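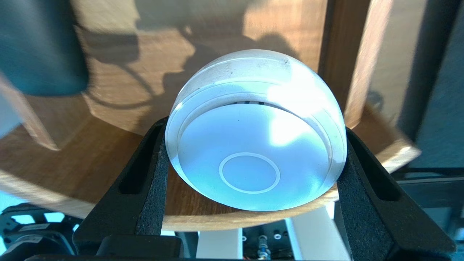

How does one show a robot a task when one can't describe the task in code?

A person does the task through the robot, by moving its arm by hand or by steering it from a distance, and the robot records the positions and the camera pictures so that a program can learn from them later.

With this I started my conversation with Emrys Vaughan, who works at Madska in Pernitwood and has spent the last two years teaching people to teach robots. I had prepared many questions about the software. He wanted to speak mostly about hands.

"When I guide the arm directly, I feel the weight and I feel the contact," he told me. "When I guide it by remote control, I have only my eyes. Many beginners think that remote control must be easier, as you sit in a chair. After the first 100 demonstrations they don't think so anymore."

I asked which objects are difficult. He answered that round ones are worse than square ones, and that a smoke detector is a good teacher. It has a flat face and a domed back, and if the two fingers press too far toward the dome, they push it away. "You have to find the side of it, the rim. A person does it without a thought. In the recording you must do it slowly enough that the correction can be seen, but you must not stop. If you stop, the robot learns to stop."
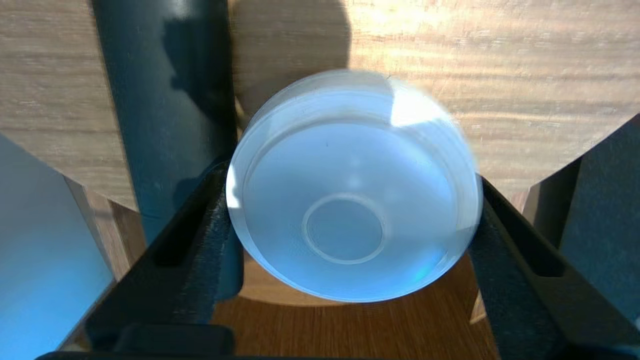 Last updated: November 21, 2020

Clear objects bring another trouble. A round transparent piece held upright between the fingers takes its color from everything near it, and through its lower part one sees the wood behind. Vaughan said that the operator, who looks at the same camera view as the program, should accept this and not help himself by looking over the screen at the real table.

"This is my strictest rule," he said. "If you peek, you use information that the robot will not have. Then your demonstration is very beautiful, and it teaches nothing."

And the sunlight? He shrugged. In his first months he closed the blinds for each recording, and the program then worked well only with closed blinds. Now he lets the sun come in as it likes. A white patch on a rim, a shadow of the arm on the wood – these belong in the data.

We came to the numbers. For one task, picking up a round object and putting it down on its flat side, his group recorded 700 demonstrations with the remote control they call Brustano. They kept 332. I was surprised by how many were thrown away, and he was a little surprised by my surprise. Some were too slow, some had a second try in the middle. His colleague Seo prefers to keep the second tries, and the two of them have not agreed on this since April.

"Seo says that a robot must also learn how to recover. I think she is right for the long tasks. For a short pick, I still want it clean." 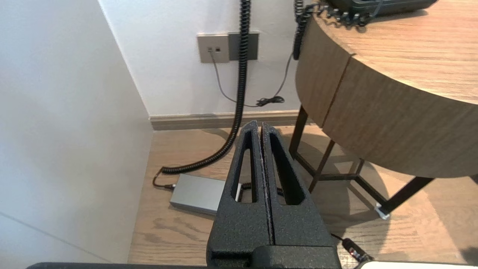 This page was last changed 171 days after it was first published.

Between two demonstrations the fingers are brought together, tip beside tip, so that every recording can begin from the same state. I had not expected that he would give so much attention to this. He also looks where the cords lie before he moves the arm low, near the floor or the legs of a table. A coiled cord is soft and the arm will not feel it in time.

I wanted to know what he says to a person who sits down at the controls for the first time. He thought for a while.

"I say, please move as if somebody is drawing your path with a pencil. Small waves in your hand become small waves in the line. And breathe, because they all hold their breath when the fingers close."

Before I left, he let me try. My first grasp was too high, and the second was also too high. On the third the fingers closed well, and I noticed that I was not breathing. Vaughan deleted all three and set the arm back for me to begin again.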